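Walk-Through Checklist, Unit 23, Hsiao Building
Filled in 2022-02-13, before we sign for another term

I took the blank form Urent hands out to tenants and typed my comments under each line, because the comment boxes on the paper version are the size of a postage stamp and I have a lot to say about the back door. OK means fine, FIX means somebody needs to do something, ASK means I couldn't tell and want Urent to answer in writing. Chia-hao Kan did the half of the list that involves ladders. I did the half that involves crawling.

GETTING IN AND OUT

Front door opens fully and closes by itself: OK
A little slow on cold mornings, but it latches. I opened and shut it a bunch of times and it never stuck.

Back door opens from inside without a key: FIX
Okay, so. The door is fine. The bolt somebody added at the bottom is the trouble. You have to crouch to get at it, and if the place were full of smoke I don't think a first-time visitor would ever find it. I want it gone before we renew. Chia-hao says he could have it off with a screwdriver in no time, but it's Urent's door and I'd like them to be the ones who do it (and fill the hole in the floor while they're at it!).

Path to back door clear: FIX
This one is on us. The flattened boxes were leaning there again. I moved them to the recycling cage while I was writing this, so call it fixed for today and check it again next time.

Exit sign lit: OK
Press the little test button on the side, hold it, and the lamp should stay on. It did.

Outside step and handrail: ASK
The rail wiggles where it meets the wall. It didn't come loose when I leaned on it, but I'm not a big person. Is it meant to move at all?

FIRE

Extinguisher in place, pin in, needle in the green: OK
The tag is filled in and I could read it. The bracket is a bit high for me, and I'd love it lowered if anyone is up there with a drill anyway.

Smoke alarm sounds on test: OK
Very much so. My ears are still ringing. Please warn the people next door first, which I forgot to do. Sorry, next door.

Heater has clear space on all sides: FIX
The Zutness heater had a coat over the back of it. I know whose coat. It was off when I found it, but come on. I've put tape on the floor to mark out the space and nothing goes inside the tape, coats included.

Anything flammable stored in the metal cabinet: OK
Door shuts, label is on. I threw out a can of spray adhesive with no cap.

ELECTRICAL

Outlets not cracked, scorched or loose: FIX
All good apart from the one under the window, where the plate has a crack across the corner. I put tape over it and a note saying don't use. Urent, please replace.

Power strips not plugged into other power strips: OK
I'm proud of us. Last February it looked like a family tree back there.

Cords not run under rugs or across walkways: FIX
The fan cord goes straight across the way to the sink. There's an outlet on the other side, so the fan is just going to have to live over there.

Breaker panel reachable and labeled: ASK
Reachable, yes. The labels are in pencil and one of them just says "other." Other what? I'd like Urent to trace it and write it down.

FLOORS, TABLES AND SHELVES

Floor level, no raised edges or soft spots: OK
I walked the whole thing in socks, which is the best way to find a splinter if there's one to be found. None found.

Tables steady when leaned on: OK
Lean on each corner with your forearm, then give the long edge a push with your hip. If it rocks, look at the feet before you blame the top, and check that the leg bolts are snug.

Things fixed to tabletops are tight, and corners kept free: OK
Clamps and base plates get a tug by hand. I like a table to have some bare top left around whatever is mounted on it so people aren't resting a mug on the last inch.

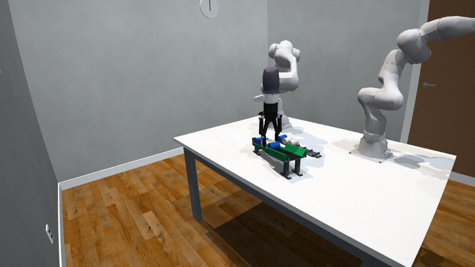
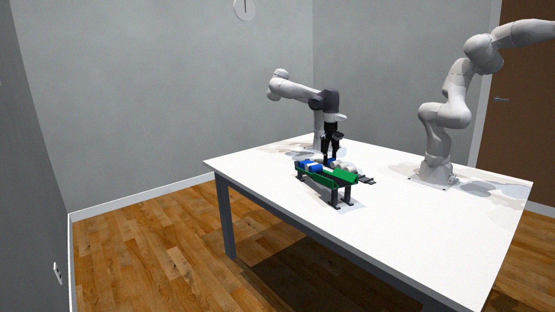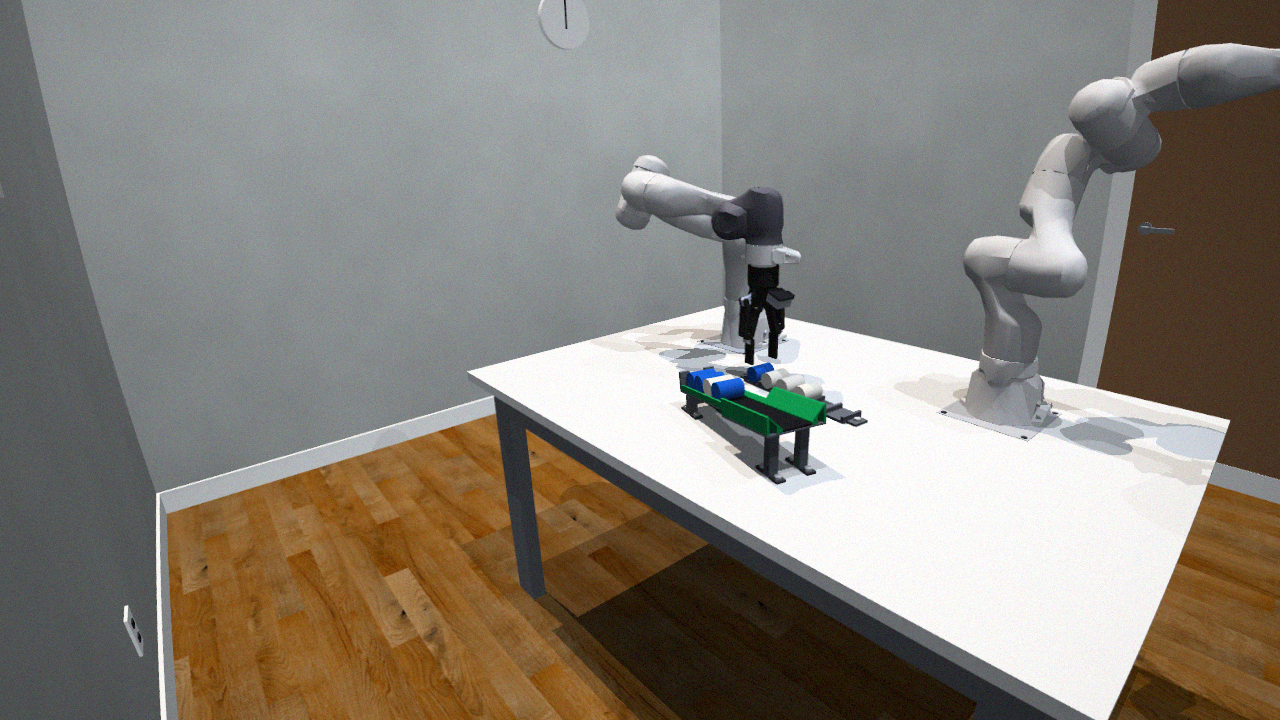
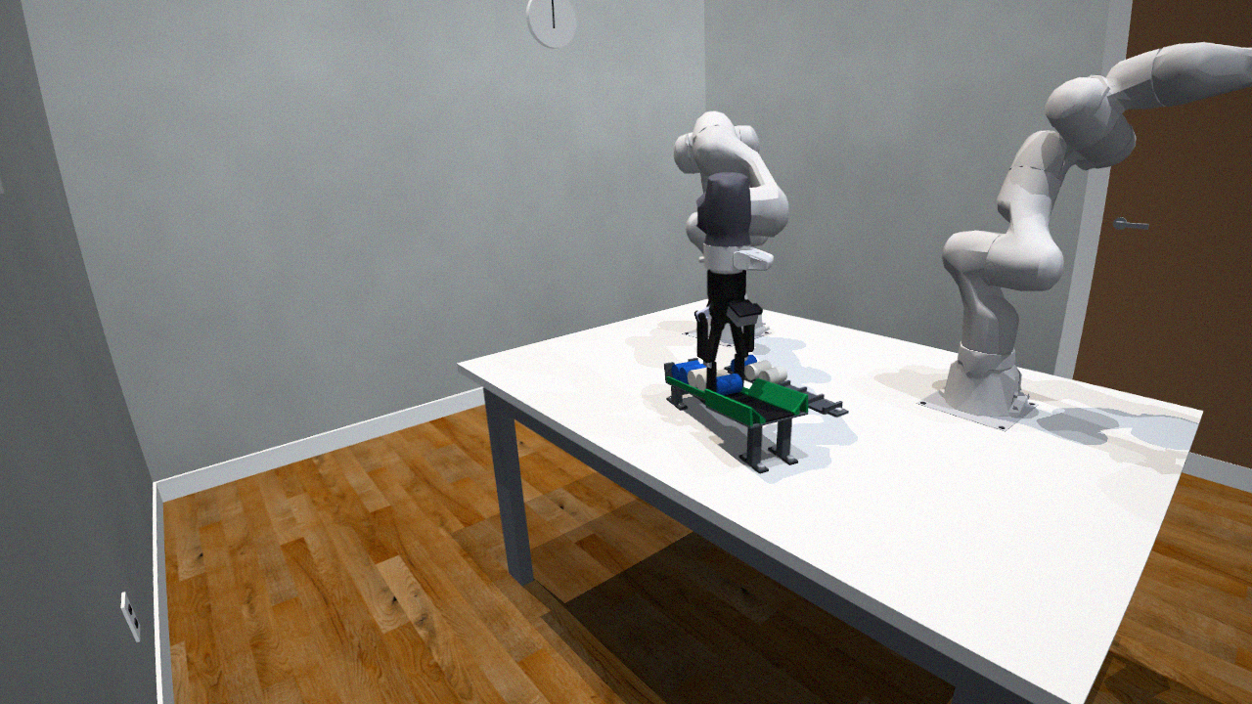
White table with two arms, computer renderings.

Room to walk past tables: OK
I carried a full storage bin around the room and didn't have to turn sideways once. If you're doing this check after me, use a bin too. Walking through empty-handed tells you nothing about a Tuesday delivery... well, any delivery.

Shelving fastened to the wall: FIX
The Grornavex unit by the sink is fastened at the top. The one by the window isn't fastened to anything, and it has paint on the top shelf. Chia-hao took the paint down to the floor right away. We have 2 brackets left over from the first unit, so this is a quick job, as long as Urent doesn't mind us drilling. They said yes last time.

Heavy things stored low: FIX
See above, paint. Also the box of tile samples, which I can barely lift and which was at head height. Whoever put it up there has better shoulders than I do.

Step ladder in good shape: OK
Feet have their rubber on, spreaders lock. It lives behind the door and it should go back there, please.

WATER AND AIR

Sink drains, no leaks underneath: OK
I ran the tap for 5 minutes and put a paper towel under the trap. Towel stayed dry. There's an old stain on the cabinet floor, but it doesn't feel soft.

Hot water not scalding: OK
Warm, then hot, then comfortable once you find the spot on the handle.

Windows open and stay open: FIX
The left one stays up. The right one comes down like a guillotine, so there's a stick holding it for now. A stick isn't a window part. Urent, this is the one I care about most after the back door bolt, since somebody is going to lose a fingernail.

Vent fan runs: OK
It's loud but it moves air. I held a tissue up to the grille and it stuck. The grille could use a wash and I'll do it when I'm next up the ladder (so, when Chia-hao is next up the ladder).

FIRST AID AND PHONE NUMBERS

Kit stocked: FIX
Out of the medium bandages, and the eyewash had expired. I've ordered a pack of 20 bandages and a new bottle. The tweezers are missing again. If you borrowed them, just put them back, no questions.

Emergency numbers posted by the door: OK
Reprinted in bigger type. The unit number is at the top now, so anyone calling can read it off the sheet.

WHAT I'M SENDING TO URENT

Back door bolt, right-hand window, cracked outlet plate, handrail question, breaker labels. I'm attaching this whole form to the email, comments and all. We'll take care of the shelf bracket, the fan cord and the first aid kit ourselves.

Checked with Chia-hao Kan. He wants it noted that he doesn't agree with me about the extinguisher height.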